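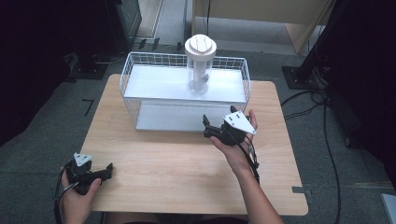
Does the resort fee at the Maststead get charged if you book with points?

Depends where you booked. Points through the hotel's own site, no resort fee. Points through a travel portal, they charge it at checkout like anybody else.

Posted by zeltfan

Going for 3 nights in February with my sister. The booking page says "fees may apply" and thats it. Called the front desk, got two different answers from two people. Also is parking part of the fee or on top? Room is in the Heiskanen wing if that matters. Would rather know before I burn all my points.

Pirjo Juntunen

Stayed there twice, once on points, once paid cash. On points I got no resort fee at all. Parking was separate both times, self park was $17 a night and valet more, didn't ask how much more. They'll put a hold on your card for incidentals too, so don't use a debit card. Mine took over a week to drop off.

Heiskanen wing is the older side. Quiet, long walk to the pool, elevator is slow. Rooms are bigger tho. Ask for a high floor on the garden side, the low ones face the loading area and trucks come early. Mine was 654, no complaints except the shower pressure.

If the fee shows up on the bill anyway, ask at the desk before you leave. Much harder by phone later. Print the confirmation page, the one with the rate breakdown, not the email. The email leaves half of it out.
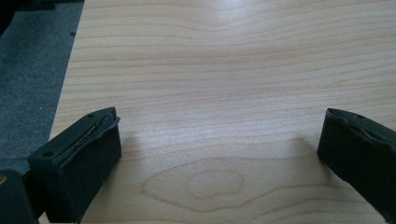 Light wood tabletop, gray carpet.

dasora_dan

no idea about points but the street parking on the hill is free after 6 if you can find any. we never paid for the garage. breakfast is overpriced, go to the bakery across the road

kmt_travels

Adding to what Pirjo said. We booked through Dasora with points and did get charged, every night. Desk said it was in the terms and yep, it was, way down at the bottom. They did knock off one night when my husband complained. So check who your actually booking with. Late checkout was free for us, just had to ask the night before.

Updated March 7, 2025

Related threads
Maststead pool hours in winter
Heiskanen wing or main building with kids?
Zeltuditz airport shuttle, is it still running
Canceling a Dasora points booking
Best time to ask for a room upgrade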